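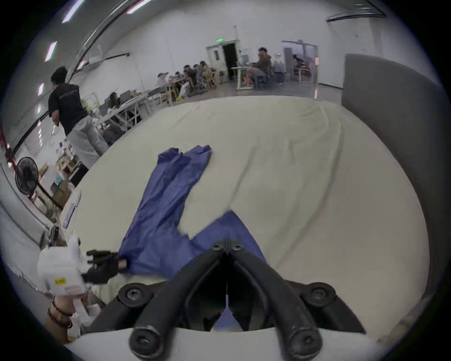
Last updated: October 18, 2023

The blue ones were Loredana's favorite, so of course they were the ones I ruined.

Okay, "ruined" is strong. I let the hem down too far on one leg, and then (because I panic well) I let it down too far on the other so they'd match. By the time she came back from lunch I had them spread across the big table on the cream cloth, which still had every wrinkle in it from the night before, and I was smoothing one side over and over like I was petting a nervous dog.

"Those are for Mrs. Hoekstra," she said.

"I know!"

"Veerle Hoekstra is five foot one."

I knew that too. I'd written it on the ticket myself, number 667, and then I'd gone and worked from 704, a man named Rogelio Bañez who wanted something loose for gardening and had legs like a heron.

Loredana didn't yell. She walked around to the far end and looked at them upside down for so long that I started thinking about my old job at Goltley, where I answered phones and never touched anybody's clothes. Was it so bad, the phone? I had a chair with arms.

"Fold the side over," she said. I folded it over.

"Now the other way." I flipped it back, and the whole thing slid a few inches and I grabbed for it, and she laughed, this big surprised honk I hadn't heard since April.

"Call Mr. Bañez," she said. "Ask him how he feels about blue."

So I called. He wanted to know what kind of blue, and I stood there with the phone against my shoulder, staring at the table, trying to come up with a word for it.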